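About us

Culterura started out as an egg packing business, and in most of the ways that matter it still is one. We take in eggs from farms on our side of the valley, we check them, we put them in trays and we send them on to shops, bakeries and school kitchens. We have a long low building at Smadi with a yard that floods at one corner, a kettle that is never off, and a team of people who between them know far more about eggs than would ever fit on a page like this one (though we are going to have a go).

For most of our history the packing was done entirely by hand. If you have never spent a shift moving eggs, it is hard to explain how tiring such a light thing can be! One egg weighs next to nothing. By the end of an afternoon your wrists and the small of your back would tell you otherwise, and the people who had been with us longest felt it most. We rotated jobs, we bought better stools, we moved the benches up and then down again, and it helped a bit each time, but the ache always came back.

So in January, after a good deal of talking and a fair number of cups of tea, we began the project we call Cluveck. It is our own name for the two-armed packing benches and for all the changes to the working day that go along with them. The arms are trained and looked after here in our own building, by people who used to pack, and we are rather proud of that. A person who has put eggs into trays for years knows how hard you can hold one and where it likes to be held, and knows from the other side of the room when something is about to roll. 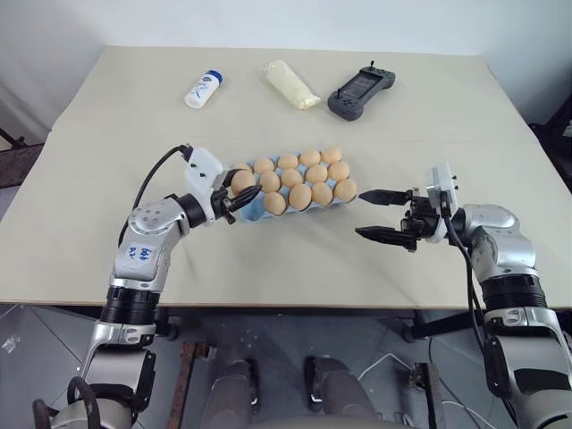 Both arms at a tray of brown eggs.

We ought to say something about speed, as visitors nearly always ask. The arms are slow. A practised packer will beat them comfortably and still have time to tell you about the weekend. We run them on the steady, repeating part of the work, filling trays and topping up gaps, and leave the quick and fiddly orders to human hands. In our longest trial so far they handled 3000 eggs, and 162 of those had to be set aside or put right by a person. We write every one of them down in the bench book, with a note of what went wrong, and those notes are what we work from when we sit down to teach the arms something new.

What has changed for the people here is mostly the shape of the day. Nobody on the team now packs for a full shift. You might do the first part of the morning on candling and grading, where a good eye still counts for everything, and then take over a Cluveck bench, which means watching, stopping the arms when they need stopping, and showing them again. After lunch you could be out with the van or on the phone to farms. There are nine of us trained on the benches at present, and anybody who would like to learn gets paid time to do it, at their own pace and with no test at the end.

We also made a promise at the very beginning, and we put it on the wall by the coat hooks so that it could be pointed at: no job here ends on account of Cluveck. Hours saved at the bench go into other work, or into shorter shifts on the same pay, and the whole team has a say in which. It has not all been smooth. Some of us missed the chatter of the old packing line, where you sat elbow to elbow and put the world to rights, and that is a real loss. We have since moved the grading tables closer together, and brought the radio back.

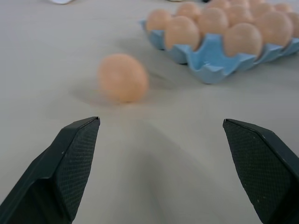 One of our longest-serving packers, when we asked for thoughts to go on this page, said that "the arms can have the trays and welcome", but that she would like the rest of us to remember that watching is work too, and that an hour of keeping your eye on a machine can leave you as worn out as an hour of packing, only in a different place. She was quite right, and we have changed the rota so that bench turns are shorter and always followed by something on your feet.

Our sister workshop at Vulovura, which makes up the gift boxes and hampers, will be trying a bench of its own once the wiring there has been sorted out. The people who will work beside it are coming over to Smadi first, to have a go on ours and tell us what they would want done differently.

If you keep hens and are looking for somewhere to send your eggs, or you buy eggs and would like to know how yours are handled, do get in touch. We are happy to show people round, grown-ups and school groups alike, and the office will find you a time when the benches are running. Please wear flat shoes, and park at the top end of the yard if it has been raining.

Last updated: Aug 23, 2024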